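Laundry liquid, and other things I now have opinions on

18 Apr 2018

So I've spent most of this week thinking about laundry liquid. I didn't plan to. It started in February when we moved the washing machine out of the kitchen and into the little room at the back, and I had to find somewhere to put all the stuff that used to live under the sink. I had powder in a biscuit tin, two half-empty bottles of something for woollens, stain remover that had gone the colour of weak tea, and a bag of soda crystals that had turned into one large soda crystal.

The new room has one shelf. It's a decent shelf (my dad put it up, so it'll outlast the house) but it's low, and a tall bottle won't stand on it with the lid on. I tried everything at an angle for a while, which looked ridiculous, and every time the machine got up to full spin something would slide off the end. One evening it was the fabric softener. I was finding sticky footprints for days, mostly the dog's.

Anyway, I gave in and started laying the bottles down. I'd always thought you mustn't, I suppose because my mum would have had something to say about it, but if the cap is screwed down hard and you put the full ones at the back, it works very nicely. They go side by side with the necks all the same way, and you can see in a second when you're getting low. The only one I keep upright is the one I'm using, and that lives on the floor beside the machine in an old washing-up bowl. Any dribbles go in the bowl.

I've also become a bit of a convert to buying several at once. There's a shop in Judthorpe called Skirnow that does big imported household stuff, and I can't read half of the labels but I do love a mooch round it. The trick with a label you can't read is to look for the numbers, and then to ask. Mwangi Lyimo on the till is very patient with me. He'll tell you which are for clothes and which are for dishes, and he once stopped me going home with floor cleaner for the baby's vests, so I'm forever in his debt. I spent £12 last time and came back with my arms about to drop off.

And I do like an orange bottle! You can find it in the dark.
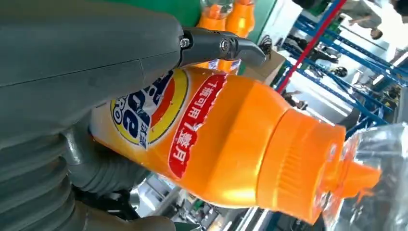
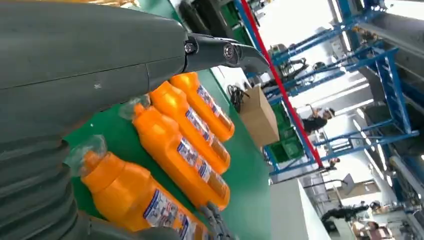 How much laundry liquid do you need for an ordinary wash?
Start with the smallest dose printed on the label for your water and load size, and go up only if the clothes come out dull or still smelling of whatever they went in smelling of.

I wish I'd known that years ago. I used to fill the cap to the brim every time and give it a bit extra for luck. Ours holds far more than a normal load needs, and the line you're meant to fill to is so faint that I've gone over it with a permanent marker. For our machine and our water it works out at 50 ml for a full drum of everyday things, and less for sheets. Yours may be different, so do check.

What happens if you use too much is that it doesn't all rinse out. My towels had gone stiff and sort of waxy, and I'd been blaming the water, then the line, then the towels themselves. I very nearly bought new ones. Then I ran them through with no liquid in at all and the drum filled up with suds like a bubble bath. I did it twice more before it stopped. They're lovely now — properly soft, and they dry you, which had stopped being a thing our towels did.

Since then I've been keeping a note of it on the back of the door, in pencil. I know, I know. But I wanted to see what difference it made, and I've done 177 washes since I first got cross about this, going by my pencil marks. My sister says this is what happens when you work from home.

A few other bits while I'm here. Wipe round the thread before you put the cap back on, especially if the bottle's going to lie down, as a crust builds up there and then it never shuts properly. If one has wrapping round the neck, I take it off before it goes on the shelf, and I give the cap a good twist at the same time, having been caught out by a loose one. Keep the whole lot out of reach if you've got small people about. Bright bottles look like squash to a toddler, so ours have a catch on the door as well, up high where even I have to stretch.

I haven't solved the basket problem. I bought a Vulley one with a lid and two compartments, lights and darks, and all that's happened is that everybody puts everything in the near side. I moved it round. They moved with it. I might try a separate bag for the muddy football things, as those are what really turn the rest of it grey, and I'm fed up of picking dried grass out of the filter.

Speaking of which, clean your filter. Mine had a hair grip, a bit of Lego and what used to be a bus ticket in it. There's usually a little flap at the bottom of the machine. Put a towel down first, and a baking tray if you've got one flat enough to go under.

Next job is the ironing board, which squeals like a gate whenever you put it up. If anybody knows whether you can oil the legs without getting it all over your shirts, leave me a comment, please.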